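This site uses cookies to remember your settings. By carrying on, you agree to their use.

October -- by Afia Dankwa

Plastic tableware

Plastic tableware is the general name for cups, bowls, plates and serving dishes made from moulded plastics. It is used in homes, schools, canteens and hospitals, and for eating outdoors. The term covers both throwaway items and pieces meant to be washed and used again, though shops usually list the two separately.

Early plastic tableware was made from hard resins that could not be melted again once set. Melamine became common in the middle of the twentieth century and is still widely used for plates. Softer plastics such as polyethylene and polypropylene followed, and these now make up most cheap reusable cups and bowls. Polypropylene copes better with hot food than polystyrene, which is lighter and more brittle.

Most pieces are made by injection moulding. Melted plastic is forced into a metal mould, cooled and pushed out. Cups are often given a slight taper so that they leave the mould easily and can be stacked. Colour is normally added to the plastic before moulding and runs right through the finished piece -- a scratch does not show a different shade underneath.

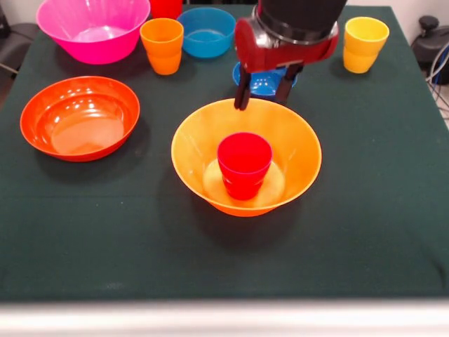
Plastic bowls and cups in bright colours on a dark green tablecloth.

Reusable plastic tends to stain. Tomato, turmeric and beetroot are the usual causes, and oily sauces make the marks harder to shift. Knives leave fine cuts in plates and bowls, and badly scored pieces are normally replaced. Melamine should not be put in a microwave oven.

In Hernham, the school kitchens moved from china to plastic under Delyth Humphreys, then head of catering. The first order was for 260 bowls, supplied by Plivent in packs of 4. Broken crockery had been the main complaint before the change. Noise in the dining halls was the other, and was reported to have fallen.

See also: Melamine resin; Picnic; Crockery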